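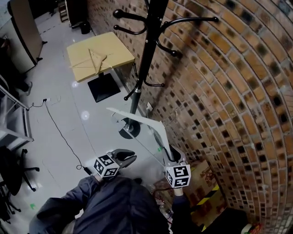
The coat rack in its corner by the brick wall, with a wooden hanger on the little yellow table.

How to sort out a coat corner that people will really use

I have been meaning to write this one up since May, when Selim Kılıçarslan asked me how we keep the jackets at Burnora from ending up on the backs of chairs. It took me until October 30, 2026 to sit down with a cup of tea and do it, so thank you for waiting, Selim! It's a small job (an afternoon, if you stop for lunch) and you probably own most of what you need already.

What you'll need

A standing coat rack with a heavy base
A small table
A few good hangers, wood if you have them
One or two wall hooks
A damp cloth, and a stiff brush if your wall is brick

Step 1. Empty everything

Take every last thing off the rack, including the scarf that has been there since last winter. Put it all on a bed or a sofa and leave it there for now. You'll be tempted to start sorting straight away and I'd ask you to hold off, as it goes much faster once the rack is standing where it belongs.

Step 2. Find the spot

Ours stands near the brick wall, on tile, and it has been happy there for years. Tile or bare floor is best for a rack with a round base. On a thick rug they lean, and then somebody hangs a wet parka on one side and over it goes. Leave yourself enough space to walk all the way past with your arms full. I use 450 mm between the pole and the wall, and I wouldn't go under 400, or the sleeves start brushing the brick and picking up grit.

If your brick is old and marked like ours, give it a dry brush before you move the rack in. I've never got the dark patches to shift and I've grown rather fond of them.

Step 3. Load it from the bottom

Most standing racks have a lower set of hooks as well as the ones at the top. Start with the lower ones: bags, kids' jackets, the dog's lead. Long coats go up high, and you want to work your way around the pole, one on this side and the next one opposite, so the weight stays even. Try to keep to one coat per hook. I know, I know, but a hook with three coats on it is a hook where you only ever wear the top one.

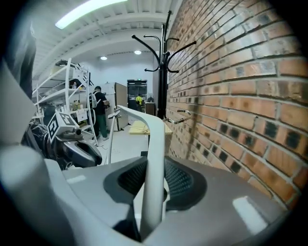 Looking along the wall: the metal hook, the coat rack and the table, with the shelves further back.

Step 4. Give the wall a hook

A hook on the wall takes the things that don't suit a rack, like an umbrella or a heavy shoulder bag. Drill into the mortar if it's sound, use a proper masonry plug, and set the height for the shortest person who'll be reaching for it. Gönül Çetinkaya put hers at Homberg up at her own shoulder height and then had to move it down for her grandchildren.

Step 5. Put a table beside it

You want somewhere to set down keys and gloves while you wrestle with your zipper. Keep the table small, or it fills up with mail. I like to leave a spare hanger lying on top for visitors, who are often too polite to go looking for one, and a good wool coat does keep its shoulders better that way.

Step 6. Bring the coats back

Now go and face the pile. Anything not worn this season goes in a closet, and anything that doesn't fit goes to a cousin. Wipe down the arms of the rack with your damp cloth first, and let it dry before the coats go on.

Give it a quick going-over when the weather turns, spring and fall, and check that the pole is still screwed firmly into the base.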